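Trelness Countertop Crumb Vacuum: Product Review
Kitchen and Dining Equipment

The Trelness is a cordless hand vacuum intended for worktops, dining tables and serving counters. It was reviewed over 4 weeks in the staff kitchen and adjoining breakfast area at Kisero, where toast, crackers and pastries are served every morning and the counters are wiped down several times before noon. The unit was purchased at the regular retail price. No sample was supplied by the manufacturer.

Contents and setup
The box contains the vacuum, a charging base, a brush head, a narrow nozzle and a printed guide of eight pages. The guide is clear on charging and less clear on the filter, which must be seated with the ribbed side facing the motor. A small arrow is molded into the housing, but it is difficult to see in ordinary kitchen light. Staff who fitted the filter the wrong way noted a sharp drop in suction.

Performance
On dry bread crumbs the vacuum performed well. One slow pass with the brush head cleared most of a counter, and a second pass collected what remained along the wall. Sugar and ground coffee were picked up easily. Sesame seeds were less satisfactory, as the brush tended to flick them ahead of the nozzle. Removing the brush solved the problem but left the hard plastic edge in contact with the surface. No scratches were found on glossy counters, although the reviewers would still advise a light hand.

The vacuum is not designed for damp waste. Smudges of butter or jam must be wiped first, and the guide states this plainly. Crumbs that have stuck to a surface will generally need a cloth as well.

Noise
The sound is high in pitch and carries into the next room. Selma Stoyanova, whose desk is closest to the kitchen, asked that it not be used during calls, and cleaning was moved to 10 a.m. for the rest of the review period.

Cup and cleaning
The dust cup holds 180 milliliters and should be emptied daily in a busy kitchen. It opens with a quarter turn over a bin. Fine flour clings to the inside and has to be rinsed out. The filter may also be washed, but it takes until the following day to dry – a spare should have been included.

Battery
The battery lasted through a normal morning of short uses. Toward the end of a charge the suction falls gradually, with no warning light. The manufacturer rates the battery for 1000 charges, a figure that could not be tested in the time available.

Assessment
Recommended for offices and households with smooth counters and mostly dry crumbs. Buyers who bake often may prefer the larger Clurnent model, which has a wider cup and is easier to rinse.

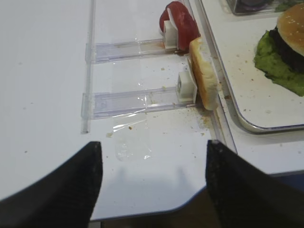 Hường Châu
We have had the Trelness since March and I agree about the filter arrow. I marked ours with a dab of nail polish. Do you know whether the spare filters are sold one at a time? The only listing I can find is for a pack of four.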